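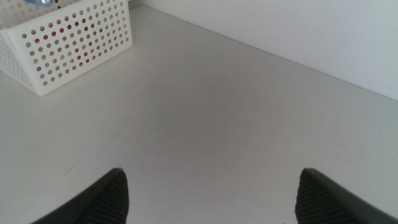
Fig. 1. Wrist view, jaws open, perforated basket at upper left.

Building an Arm in a Shared Workshop
Handout 2: What the wrist camera gives you, and what it doesn't

Read this before the November bench session. Bring your build log.

1. White on white

Look at Fig. 1 and ask what a program has to work with. The basket is white, the table is white, the wall behind is white. You find the basket because of the holes and a faint shadow along its base. A simple brightness threshold may find neither. The Brika kit guide claims its detector "handles any household container." I would like to see the test set.

The red and yellow showing through the holes tells you something is inside. It does not tell you what, or how many. If your log says "object detected" on the strength of a few colored dots, cross it out and write what you measured.

2. Distance

One camera, one view, no depth. The gap between the fingertips and the basket looks generous, but do not turn it into inches by eye. Ionuț Manole's notes on the Gulton build use the known width of the open jaws as a ruler. Fine at the fingertips, wrong everywhere else - the basket is farther from the lens, so the same length covers fewer pixels.

3. Ribbed pads

Ribs are sold as extra grip. Maybe. On a thin rim they can also leave you holding on by one or two ridges. Agnese Kazlauskienė and Arnel Dumlao will have both smooth and ribbed pads at the bench. Run 25 lifts with each, same basket, same load, and report every drop. "It mostly worked" is not a result.

4. Cost and other claims

The parts list for the Bromeo version comes to 900 dollars. It leaves out the power supply, the spare servos and 70 hours of somebody's evenings. Put your own hours in your table, including the ones spent looking for the right screws.

For next time

Pick one sentence from the Uibo build page that says the arm "can" do something. Write down the test that would make you believe it, and a result that would make you drop it. Half a page. Hand it to Kaede Yokoyama by 6 p.m., on paper.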